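Projet d'écriture de fin d'année : une nouvelle à deux voix
Atelier de création littéraire, rapport remis le 26 juin 2021

1. Point de départ

La consigne de l'atelier était d'écrire une nouvelle où deux personnages parlent d'une troisième personne absente, dans un lieu unique et sur une durée d'une soirée. J'ai choisi une terrasse de location au bord d'un lac, dans une station que j'ai appelée Plernach. Deux sœurs, Mme Þrastardóttir et sa cadette, vident la maison de leur père à la fin du mois d'août. Le titre provisoire était Lorkdale, du nom du bateau que le père n'a jamais remis à l'eau. Je l'ai gardé.

Le texte final compte 22 pages. La première version en comptait 9 de plus, presque toutes au début.

2. Première version

J'ai commencé par le passé des sœurs : l'enfance, le divorce, le déménagement. Le dialogue n'arrivait qu'à la page 6. À la relecture en groupe, on m'a fait remarquer que la sœur aînée racontait à la cadette des choses que celle-ci savait déjà. J'avais écrit par exemple : « Tu te souviens que papa a acheté ce bateau l'année de ton bac. » Une sœur ne dit pas cela.

J'ai donc repris toutes les répliques une par une avec la même question : est-ce que le personnage parle à l'autre, ou est-ce qu'il parle au lecteur ? Beaucoup de phrases ont disparu. Certaines informations sont passées dans les gestes, d'autres ne sont plus données du tout.

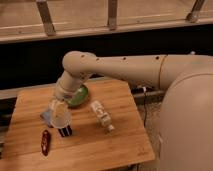
Esben Oddsson a fait observer que la cadette n'avait toujours pas de raison de rester assise à cette table, et que tant qu'elle pouvait se lever et partir, le lecteur n'attendrait rien de la conversation. Il proposait de lui donner quelque chose à obtenir, même de très petit.

J'ai mis du temps à trouver. Dans la version actuelle, elle veut les clés du hangar à bateaux et ne les demande pas avant l'avant-dernière page. Cela règle aussi un problème de rythme, car chaque changement de sujet devient une manière de retarder la demande.

3. Point de vue et temps

La nouvelle est à la première personne, au passé, du côté de la cadette. J'ai essayé le présent sur 700 mots et j'ai arrêté : tout prenait la même importance, le verre posé comme la phrase sur le testament. Le passé me permettait de sauter une demi-heure en une ligne.

Le voisin, M. Stanent, n'apparaît qu'à travers le bruit de sa tondeuse et une réplique par-dessus la haie. Je l'avais d'abord fait entrer sur la terrasse, mais il servait surtout à poser des questions à la place du lecteur. 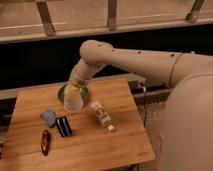

Temps de lecture : 3 minutes

4. Les verbes de parole

Dans la première version, les sœurs « soupiraient », « lançaient » ou « murmuraient » presque chaque réplique. J'ai remplacé la plupart de ces verbes par « dire » ou par rien. Quand deux personnages seulement sont présents, un repère de temps en temps suffit — à condition que leurs façons de parler soient assez différentes. L'aînée finit ses phrases. La cadette répond souvent par une question.

Il reste un « murmura » à la dernière page. Je l'ai enlevé puis remis.

5. Ce qui reste à revoir

La description du lac est trop longue et revient deux fois avec les mêmes couleurs. Le passage sur le repas n'apporte pas grand-chose, sauf la mention du couvert en trop, que je pourrais déplacer au début. Enfin, je ne suis pas sûr de la fin. Les clés sont sur la table et aucune des deux ne les prend — deux lecteurs du groupe ont compris que l'aînée cédait, un autre a compris le contraire. Je voudrais que les deux lectures soient possibles, mais pour l'instant cela tient surtout à une phrase mal construite, que je reprendrai avant la lecture publique.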